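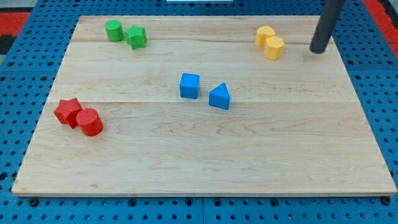 Fig. 1. Eight small blocks in four colors, sorted into matching pairs on a wooden board.

Does Color Help You Remember a Shopping List?
Project report, Intro to Psychology

So my question for this project came straight from my own kitchen. I write a grocery list, leave it on the counter, and then stand in the store trying to picture it. I always seem to remember the stuff I wrote in green pen! I wanted to know if that was just me.

What I did

I made two versions of the same list with 49 items on it. One was all black ink. The other was grouped by color (green for produce, red for meat, blue for frozen, yellow for everything in a box). I put both up on Cloment, the survey site our class uses, and people got one or the other at random. They had 100 seconds to read it, then a short page of boring arithmetic, then an empty text box to type what they remembered.

I closed the survey one evening in October at 900 responses, way more than I expected, mostly thanks to the Mandel dorm group chat (thank you, I owe you all cookies).

What I found

People with the colored list did better on average, but the gap was small. The bigger surprise was the order of their answers. The color group typed things in clumps, all the frozen stuff and then all the produce, while the black ink group mostly gave me the start of the list and a few random things from the end.

What went wrong

My lists were grouped AND colored, so I can't say which one helped. I should have made a third list, grouped but in black. Also, I never asked about color blindness, and a few people typed "milk" four times. I counted it once.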